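Festora Visitor Guide, Section 7: Setting up a walk-in vaccination point
Last updated Feb 25, 2021

Welcome to the busiest and most rewarding part of the guide! Sections 1 to 6 dealt with booking the building and ordering stock. By now you should have a signed site sheet, a working login for Festora and a room with two doors. From here you turn that room into a clinic.

Before you start

You will need the Festora tablet, the label printer, the Sartori cool box and one roll of floor tape. Charge the tablet to at least 80 per cent.

Caution: Do not open the cool box until step 5. The lid alarm starts as soon as the catch is lifted.

Setting up

1. Walk the route from the entrance to the exit and tape an arrow wherever the path turns. It's well worth doing this as if you had never seen the place.

2. Put the check-in desk just inside the entrance, with the screen facing away from the queue.

3. Switch on the tablet and choose New Site. Type your site code. The Birkstead hall uses 991; yours is printed on the site sheet.

4. Set out the waiting chairs. Festora allows up to 16 in a standard room, and the tablet will ask for the number before it lets you go on.

5. Place the cool box beside the vaccinator's table, lift the catch and press Link within a minute. A green tick means the box and tablet are talking to each other – a lovely moment when you've been up since six.

Note: If the tick does not appear, close the lid and repeat step 5. Still nothing? Restart the tablet and leave the box shut while it loads.

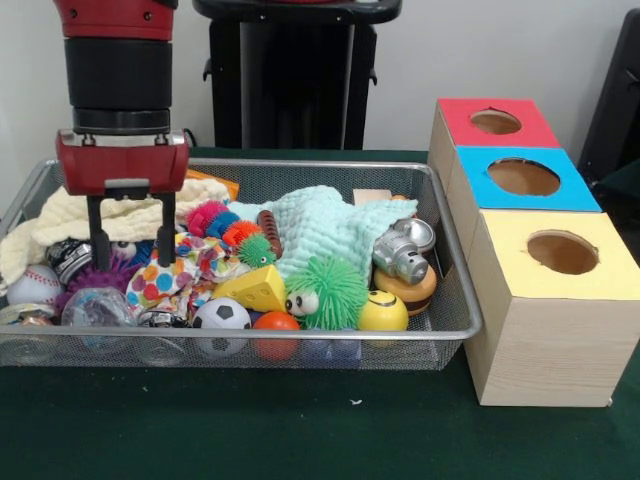
The waiting area is where people make up their minds about your clinic, so give it some real care. Travellers often come with children and bags, and they may have a coach to catch. Keep a clear aisle to the exit and put the clock where everyone can see it. A low basket of things to hold works wonders with small visitors, and a baseball or a purple spiky ball will do the job every bit as well as a soft toy. Wipe down hard items between families and take fabric ones home to wash.

6. Print one test label and check that the name, batch and time can all be read.

7. Press Open Site. The queue screen starts by itself.

Caution: Once the site is open, the room plan is locked. To move a desk, choose Pause first, then Edit Room.

For sites using the older Govavness printer, hold the feed button until the light turns amber before printing the test label.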